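Mekik live tapes: board vs. audience sources, 1st set speed problem

Forum > Live Recordings > Transfers and Sources

tapeflip_d3
Posted 20th May
I'm working through the Cornport show by Mekik and have two sources on hand. Source A is a board cassette, second generation. Source B is an audience master on metal tape, deck unknown. A runs sharp through the whole first set. B sounds correct to me until the drum break, then drifts. Has anyone settled which one should be the pitch reference? The circulating text file says "speed corrected" with no method given.

lowshelf
The text file is wrong. I measured the hum on the board tape and it sits above 60 Hz for the entire first side, then drops back at the flip. That is a deck problem at the dubbing stage. Correct A by a fixed amount and leave B alone.

hexfret
Disagree about leaving B alone. The organ on that tour was tone wheel, so it holds pitch as long as the power is stable. Compare the held chord at the end of "Delorme" on both sources. B is flat by the end of the song. Batteries running down in the deck, most likely.

lowshelf
If the venue was on a generator, the organ and the hum would both move and neither is a reference. Cornport was an outdoor stage that July.

hexfret
The board tape has the PA feed from the same supply. After your fixed correction the hum on A is flat from start to finish. A generator would wander. It was house power.

tapeflip_d3
That matches what I see. With A corrected, B falls behind by 17 seconds over the set, nearly all of it after the drum break. I'll use A as the reference and stretch B in sections to fit.

calter_side2
Before you do a matrix, check the vocals. On A the backing singers are buried because their mics were low in the board mix and loud in the wedges. B has them at a usable level. I would go 60/40 in favor of B for the ballads. The same thing applies to the Calter show two nights later.

lowshelf
Changing the ratio between songs is audible in the crowd noise. Pick one blend and keep it.

calter_side2
It is audible if you do it with a hard cut. Ramp it during the applause.

tapeflip_d3
I'll render it both ways and post samples. Other items, unsorted:
Side A cuts at the flip, patched from B
Low cut on B at 300 Hz is too much, trying lower
Clipping on the first snare hit of A, left as is

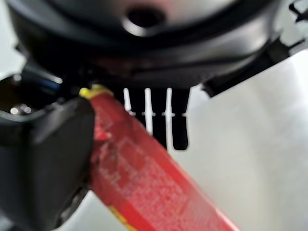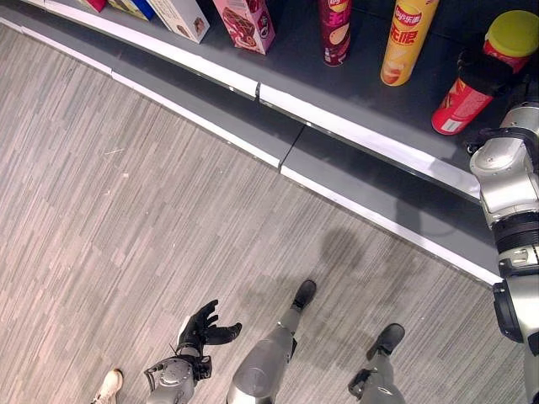
Transfers are 24-bit, no noise reduction. The patch is level matched but you will hear the stereo image open up for a few bars.

hexfret
Leave the patch wide. Narrowing it to match the board always sounds phasey to me. And please put the stretch points in the text file this time so the next person doesn't have to guess.

tapeflip_d3
Will do. Azimuth was set by ear for each side, so that goes in too. Samples should be up once the second set is aligned.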